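Purchasing and Supply, Unit 6
Choosing a Supplier for Small Electrical Goods
Handout for the evening group, March
Course tutor: Glória Bastos

Read this before the session. The exercise near the end will be worked through in class, so bring your own figures.

1. What a supplier listing tells you

Most trade listings say very little. A company calls itself leading, well known or emerging, names a product, and gives a phone number. None of that can be checked from the listing. What you can use is the product name, the model number if there is one, the minimum order, and whether the seller is a maker, an authorized distributor or a trader.

A maker sets the price and can change the product. A distributor holds stock and usually handles warranty returns. A trader buys when you buy, so the delivery date depends on someone you have no contract with. Many firms do two of these jobs at once. Ask which one applies to the item you want.

2. The request for quotation

A request for quotation (RFQ) should fit on one page. Put in:

Item and model, with voltage and plug type
Quantity for this order, and likely quantity for the year
Delivery address and the latest date you can accept
Packaging: single retail box or bulk carton
Warranty period and who pays return freight
Currency, and how long the quote must stay open

Leave out your budget. Send the same page to every supplier. If one of them asks a question and the answer changes the request, send the new version to all of them.

3. Landed cost

The unit price on a quote is only part of what you pay. Landed cost is the full cost of getting the goods to your shelf, divided by the number of units you can sell.

Worked case. Brinden, a hardware shop, wants 100 rechargeable desk lamps. Skuvberg quotes $12 a lamp, with freight and charges of $472 for the whole order.

Goods: 100 x $12 = $1,200
Freight and charges: $472
Total: $1,672
Landed cost per lamp: $16.72

Now suppose two lamps arrive broken and the supplier gives no credit. The total stays at $1,672 but there are 98 lamps to sell, so the cost goes up to $17.06 each. Students often subtract the broken units from the total as well. Don't do that. You paid for them.

4. Batteries

Rechargeable goods need extra care. Lithium cells count as dangerous goods for transport, and the carrier will want paperwork. Ask for the test summary before you order. Ask also when the cells were made, as opposed to when the lamp was put together. Cells that sit for a long time in a warehouse lose capacity, and the customer will bring the lamp back to you.

If the battery can be replaced, get a price for spares on the same quote.

5. Samples

Order a sample from at least the two best quotes, and pay for it if you have to. Charge it, run it down, and time it. Write the result on the comparison sheet next to the figure the supplier claimed. Keep the sample until the full delivery has been checked against it.

6. Comparison sheet

One row per supplier. Columns: landed cost, lead time, minimum order, warranty, sample result, reply time. Reply time means how long they took to answer the RFQ. It goes on the sheet because slow answers before a sale are a fair guide to how a claim will be handled later.

Do not add the columns into one score yet. We cover weighting in Unit 7.

7. Exercise

Ultero and Vakulenko have both quoted on the Brinden order. Ultero asks for a higher unit price with freight included. Vakulenko is cheaper per lamp but will only sell in full cartons, which means buying more lamps than the shop asked for. List what you would need to know before putting either of them on the sheet. Half a page is enough. Then do the same for one product from your own workplace.

Hand in by the start of the next session. Late work is marked but gets no written comments.

Comments on the Unit 6 handout are below.
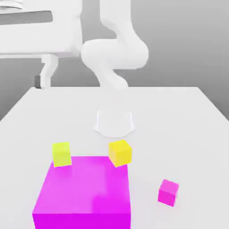 Margaux Arnaud: On section 3, should import duty go in with freight and charges, or on its own line? My supplier quotes it separately and the rate changes with the product code, so I've been keeping it apart. The landed cost comes out the same either way, but it's easier to check against the invoice.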